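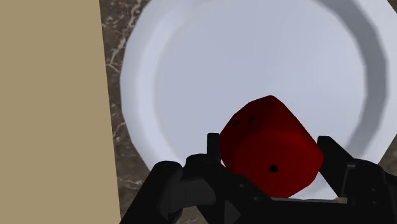 Print this thread | E-mail to a friend
Filed under: Injuries and Rehab > Knee > Club Football

roksolana_t
I play left back for Tardale women's second team. I had my ACL operation in August and now I am in month 8. My surgeon says I can return to full training. My physio says wait, because my hop test on the bad leg is still weaker. Who should I believe? We have 19 players on paper, but for away games it is often less, and the coach asks me every week.

hamstring_hal
Believe the physio. Surgeon looks at the graft, physio looks at you running. I came back early for a cup match at Jukthorpe and tore the meniscus in the same knee. Was out another season.

Sokari
I don't agree with Hal. My surgeon cleared me, I played, no problem. If you wait until every test is perfect you can wait forever. Start with 20 minutes from the bench.

hamstring_hal
One good knee is not a study, Sokari. And left back is a lot of turning at full speed. You were a goalkeeper!

Sokari
Goalkeepers also jump and land. But ok, fair.

Çınar
How much weaker is the bad leg? My physio did not let me in contact drills before I had 90 percent of the good side. Also ask which test they used. I passed the single hop and failed the triple hop on the same evening.

roksolana_t
It is 84 on the single hop, and we did not do the triple yet. I also notice that I am afraid to land on it, so maybe the number is partly my head.

Çınar
Then I would do the full training without contact, and test again in some weeks. The fear is also a reason to wait, in my opinion. Mine went away only after many boring landings from a low box.

Sokari
I still say a few minutes on the pitch helps the head more than a box. But tell your coach to stop asking every week, this is not fair to you.

roksolana_t
Thank you all. I spoke with the physio at 19:00 after practice. We do non-contact until the next test, and she will call the coach herself.
Roksolana Tkachenko

hamstring_hal
Good physio. Post the triple hop when you have it.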